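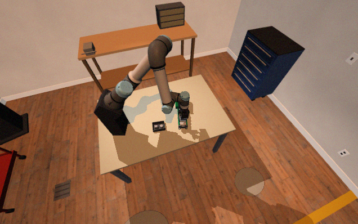
Communiqué de presse

Oravec publie une méthode pour régler en simulation la saisie de petits objets par un bras robotisé

Tralitthorpe, le 26 février

L'équipe robotique d'Oravec rend publics aujourd'hui les résultats d'une étude sur l'apprentissage de la préhension en environnement simulé. La méthode, baptisée Gristico, fait varier l'éclairage et les ombres portées pendant l'entraînement, puis sélectionne les scènes sur lesquelles le modèle se trompe le plus. Ces scènes sont rejouées en priorité au cycle suivant.

Les travaux ont été conduits par Marites Lumbao et Otakar Baláž, avec Kalkidan Lemma pour la partie évaluation. Ils portent sur un cas courant en atelier : un bras articulé fixé au bord d'une table, une pince orientée vers le bas, un objet étroit à saisir et un petit plateau posé à proximité. Le décor simulé reproduit une pièce d'atelier, avec un établi, une armoire à outils et un sol en planches. Les ombres découpées qui traversent le plateau de la table font partie du protocole.

« Une ombre à bord net peut être prise pour le contour d'un objet, surtout quand l'objet est lui-même sombre et allongé, explique Marites Lumbao. Nous avons d'abord essayé de lisser les ombres. Les résultats étaient bons dans le simulateur et médiocres ailleurs. Nous avons donc fait l'inverse et gardé les ombres les plus gênantes. »

Protocole et résultats

Le jeu d'entraînement comprend 1765 scènes générées automatiquement. Pour chacune, la position de la source lumineuse, l'orientation de la table et la pose de l'objet sont tirées au sort. À la fin de chaque cycle, le système classe les scènes selon l'erreur commise sur le point de saisie. Les 464 scènes retenues au terme de cette sélection constituent le jeu dit « difficile », diffusé avec l'étude.

À nombre de cycles égal, le modèle entraîné avec Gristico réduit de 30 % les saisies manquées sur le jeu de test, par rapport à un tirage uniforme des scènes. L'écart est plus marqué pour les objets étroits. Il devient négligeable pour les objets larges et clairs, que les deux modèles saisissent presque toujours.

Une série de 40 essais a ensuite été menée sur un bras réel dans les locaux de Bimdale, partenaire industriel du projet. L'ordre des deux modèles y est le même qu'en simulation. L'équipe juge toutefois cette série trop courte pour avancer un taux de réussite et ne publie que le relevé essai par essai.

Limites connues

La méthode ne traite pas les objets transparents ni les surfaces très réfléchissantes. Elle suppose aussi que la base du bras reste fixe. Le temps de calcul augmente à chaque cycle, car le classement impose de repasser sur l'ensemble des scènes. Zoia Ivanyshyn, responsable du simulateur, travaille à une version qui n'en réévalue qu'une partie.

Mise à disposition

Le générateur de scènes, le jeu difficile et les scripts d'évaluation sont accessibles sur demande aux laboratoires et aux écoles d'ingénieurs. Une deuxième campagne d'essais sur bras réel est prévue en juin chez Bimdale, avec des objets fournis par les ateliers du site.

À propos d'Oravec

Oravec développe des outils de simulation et de commande pour la robotique de manipulation. L'entreprise est installée à Tralitthorpe.

Contact presse : Mirjana Stojanovska, service communication, Oravec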